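Zellden Gallery – Visitor & Buyer FAQ
Filed under: Exhibitions, Visiting, Works on Paper

When does the Oona Ikonen show open?
Opening night is Wednesday, doors at 6. The show is up through the end of April. Ground floor and the back room.

What's in it?
Mostly drawings and etchings, plus a group of large charcoals she made after moving her studio. 50 works total. The early etchings have not been shown here before.

Do I need a ticket?
No. Walk in. Groups of more than 16, email first so we can get someone to the door.

Is there a catalog?
Yes. Essay by Colette Guérin, short interview by Kirsten Fortin. Printed by Živković, soft cover. Edition of 950. Signed copies at the desk only, we don't ship those.

Are the works for sale?
Most are. Price list at the desk or by email – we don't post prices online. A few of the charcoals are loans and marked NFS on the list.

Can I put something on hold?
48 hours, no deposit. After that it goes to the next person on the list. Please don't ask for longer, we had a mess with this last time.

Do prices include the frame?
Etchings, yes. Charcoals, yes. Loose drawings in the flat files, no. Framing is done by Drukley, figure three weeks, longer if you want the museum glass.

What do you mean by "artist's proof"?
A print outside the numbered edition, kept by the artist. Same plate, same paper. Marked A/P in pencil where the number would go. Usualy priced a bit higher.

Do you ship?
Yes, via Drususus. Flat work goes in a rigid portfolio, framed work gets a crate. Buyer pays. Quote first, always. International is fine but customs is on your end.
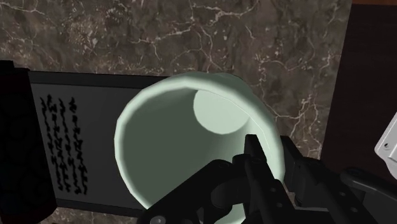

Crates are not returnable by the way, so keep yours if you think you might lend the piece later. Insurance covers transit only. Once you sign for it, it's on your policy.

Can I take pictures?
No flash, no tripods. Press images from Edin Radonjić at the front desk.

Is the gallery accessible?
Ground floor, yes. Back room has one step, ramp on request. Restroom is on the ground floor.

Do you look at submissions?
Twice a year. PDF, ten images max, one page of text. Doina Softić reads all of them but can't reply to everyone. Last round was 1,761 – so, patience. Dont drop off originals.

Can I return a work?
Within 14 days, in the condition it left. You cover shipping back.

Comments (3)

printroom_pat
Is the flat file stuff out on opening night or do I have to ask?

Doina S.
Ask at the desk, we'll pull them for you. Easier after 8 when it thins out.

M. Hartley
Got my catalog yesterday. Guérin essay is very good, wish it was longer. Plate 12 looks darker than I remember the real one, anyone else?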